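Progress report to the Bošković fund, 25 April 2018
The assembly cell at Cliltelville: setup and upkeep

Dear friends at the fund,

Thank you, first of all, for your patience over the winter. I know the last letter was short on news, and I have tried to make up for it with this one (you may want a cup of coffee). The cell is up, it runs most of the working day, and the two of us who look after it have finally stopped treating it like a guest in the house.

Your second payment went mostly to the gripper and the time to learn how to look after it. The new gripper body came to $1,218, and the spare fingers and fasteners came out of the small parts money. We have $2,468 left in the equipment line, and I would like to carry that over to September if you agree, as the cable set will need replacing by then.

The setup took longer than I promised. Sunee Boonyarit rebuilt our simulated cell twice before she was happy with it, and she was right to insist. In the first version the gripper sat a touch too high over the table, so every approach we worked out on the computer landed short on the real arm. She measured everything again with Haris Vidmar, who did the mounting, and the second version has been a pleasure to work from. We now try out every change to the gripper there first, and only then does anybody pick up a hex key.

Upkeep has settled into a routine. We wipe down the fingers every morning, check the screws on the gripper housing after every 200 cycles, and write both in the blue notebook by the door. I was doubtful about the notebook, I will admit, but it has already paid for itself! In March it showed us that the same screw was being snugged up again and again, and Haris found a worn washer under it.

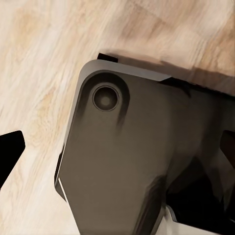 We also changed how the fingers are swapped. It used to be a job for a whole afternoon, with the arm powered off and half the cables unplugged, and now it takes around 5 minutes and leaves the cables alone. After a swap we close the fingers slowly, open them again, and run one empty pass before any parts go on the table.

Still open are the wrist cable, which rubs a little when the arm reaches far left, and the written guide for the Naltlow workshop, which is half done. Sunee has the chapter on the simulated cell and I have the rest, and mine is the late one, I am sorry to say. I hope to bring a full draft when I come to see you.

With warm thanks from all of us at Cliltelville

Related reports
Choosing a table for the Cliltelville cell
Naltlow workshop: first plans
A visit to the Fomalville shop

Comments

Petra L.: Do you use thread locker on the housing screws? Ours kept backing out until we did.

Haris Vidmar: We do now, the removable kind. The washer was the bigger trouble, though.

Fomalville shop: Please send us the guide when it's ready, even the half-done one!

Contact the Cliltelville office | Copyright Cliltelville Workshop | Back to top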